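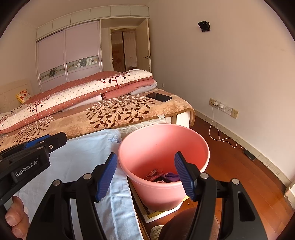
4.2 Containers in the bedroom

Earlier studies treat any container near a bed as laundry storage. We doubt this. In over 70 households in Nurngate, Kuipers found small items left on bedding in 18, and her coding had no place for them. A category such as "clothes waiting" explains little when food ends up on the same bed — see Figure 7.
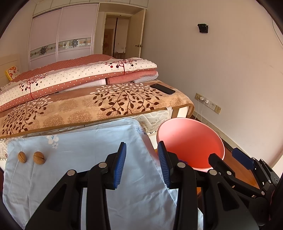
Figure 7. Two walnuts on a pale blue pillowcase, with a pink plastic bowl to the right.

Whether such items were stored or merely put down remains untested.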